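Sorting Blocks at Enon: A Skeptic's Afternoon

Yevhen Hladun has been to a lot of open days. He ran packing lines in Datedholm before he went into consulting, and he has a rule for these events: keep your coat on and ask what happens when the thing drops something.

He kept his coat on at Enon in December. The company had opened its workshop to local manufacturers to show off Treltutine, the control software it wants to sell to small plants. Tamara Tkachuk, who leads the demonstrations, met me at the same bench an hour after he left.

"He asked me the hard ones," she said. "Cycle time, error rate, who pays when it stops. I gave him what I had."

What she had was a robot arm over a wooden board bolted to a blue perforated table, and a few plastic blocks in red, green and yellow. The software is told to sort by color or by shape, and the arm is supposed to work out the rest. I asked why a company selling to factories shows toy blocks.

"A star and a cylinder in the same red are a fair test," Tkachuk said. "It has to know which question you asked."

Maybe so. Hladun, when I called him that evening, was less taken with it. "Clean pieces, good light, bare wood all around them. My old line had torn cartons and a guy named Rick leaning on the conveyor."

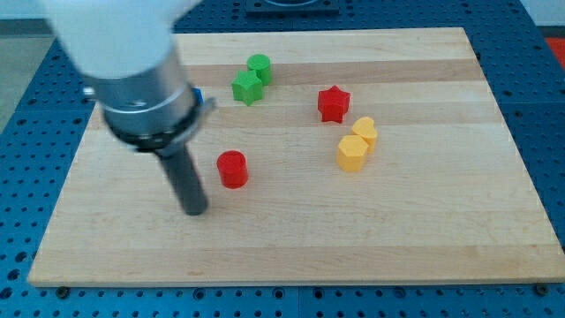 What the numbers say

Enon's handout claims up to 54 picks in a row without a miss. Tkachuk confirmed the figure and then, to her credit, told me it came from their best run. She would not give me an average. "We're still collecting that," she said.

The visitors' session lasted 30 minutes, and a good part of it was talk. I would have liked less talk. When I asked whether I could move the blocks myself between runs, she said the staff preferred to do it.

Would he buy it?

Hladun says no, at least for now. He wants to see it at Didenko, the bottle cap maker where Enon plans a trial on two stations. "Run it there for two months with their people on shift and no one from Enon in the building. Then send me the log."

Tkachuk thinks the request is reasonable, though she won't promise the second part. "Somebody from our side will be there at the start," she said. "I'd be lying if I told you otherwise."

I asked her for a start date. She didn't have one.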